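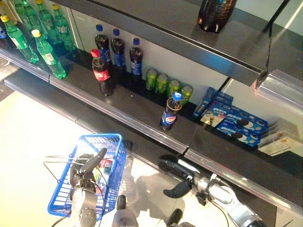

4. Setting up your league roster in Clilter

1. Open Clilter, tap Teams, then New Roster. Name it. Keep it under 20 characters.

2. Set the salary cap. Default is 2,000 points. Commissioner can change it, but only before the draft.
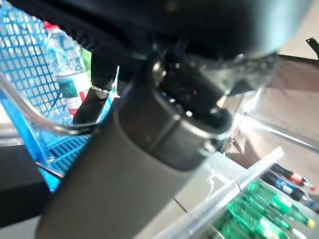 3. Add players. Search by last name, tap the plus sign. Receivers and tight ends share one list in this version, so check the position tag.

Note: accented names (Blöndal etc) may not show up in search. Try it without the accents.

4. Assign jersey numbers, 0 to 89. Duplicates get a red flag. Fix them before you save or the

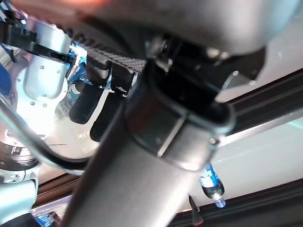 whole roster goes back to draft mode and you re-enter the numbers.

CAUTION: Do not tap Reset Season here. Wipes all trades. No undo.

5. Tap Lock. Roster is final untill the next trade window.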